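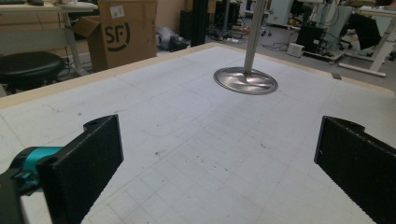 Figure 1. Work surface with a printed square grid.

Unit 3: Attention, Habit Load, and the Planned Day

Reading for this unit: course pack, pages 2 to 19. Bring your completed Leva log sheet to the session.

3.1 Terms

Habit load is the number of new routines a person is trying to keep at the same time. A routine counts as new until it has been done on most of the days it was planned for, over a full month. After that it is called settled and drops out of the count.

Switching cost is the time between stopping one task and working at full speed on the next. It includes the time spent looking for materials, rereading notes, and recalling where the work was left.

Open item: any task a person has agreed to do and has not written down. Open items are treated separately from tasks on a list, and the two should not be added together in the exercises.

3.2 Habit load and dropout

The course uses a ceiling of two new routines. A student who wants to start a third either waits for one to settle or drops one on purpose. Dropping on purpose is recorded in the log with a D. A routine that stops without a decision is recorded with an X. The difference matters in Unit 4, where X entries are reviewed by time of day.

Common errors in counting habit load:

Counting one routine as several. "Stretch, then make tea, then write" is a single routine if the parts always occur in the same order and place.

Leaving out routines set by other people. A new commute or a new medication schedule counts.

Counting goals. "Be more patient" has no time and no place and cannot be logged. Rewrite it as an action before entering it.

3.3 The block plan

The day is divided into blocks. A block has a start time, an end time, and one type of work. The type is written in the left column and the specific task in the right. Blocks shorter than 25 minutes are merged with a neighbor.

Leave one block empty in the morning and one in the afternoon. These absorb overruns. If an empty block is still unused when it begins, take the next item from the list. Do not fill it the night before.

Worked case: the Norkau schedule. The plan has six blocks, two of them empty. The first work block overruns by 40 minutes. Under the block rule, the overrun goes into the morning empty block and the later blocks keep their start times. Under the sliding rule, every later block moves back 40 minutes and the last one is lost. Compare the two versions on the handout and mark which tasks were finished in each.

3.4 Interruptions

Log an interruption only if it caused a change of task. A phone that rings and is ignored is not logged. Use I for an interruption from outside and S for one started by the student. Most first logs show fewer S entries than expected. Students tend to enter these late, from memory, and miss the short ones.

The Arumugam data set, used in the exercise below, contains 993 logged interruptions. Of these, 419 are coded S. Entries with no code have already been removed.

3.5 Exercises

1. Find the share of self-started interruptions in the Arumugam data set. Show your work.

2. Rewrite these as loggable actions: "read more," "spend less time online," "keep the kitchen in order."

3. Take one day from your own log and draw it twice, once under the block rule and once under the sliding rule.

Log sheets go in the Jatetti folder by 5 p.m. on the day before the session. Unit 4 begins with the X entries.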